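Brick Table, Imdale Workshop

The pages in this gallery come from the sorting we did at Imdale in March. The bricks arrived from Ledesma in four crates, 3,162 pieces in total, and they all had to be checked before going back on the shelves. White ones were left until last.

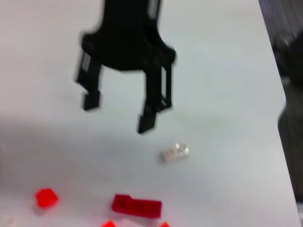

White bricks are hard to pick out on a pale tabletop, and the short ones are the worst. We look for the studs, which catch the light. Anything cracked or yellowed goes in the discard tub.

The final count of white pieces was 776. They are stored in the drawers under the window, short bricks on the left. Plates and slopes are on the Flavusau page.

Back to gallery index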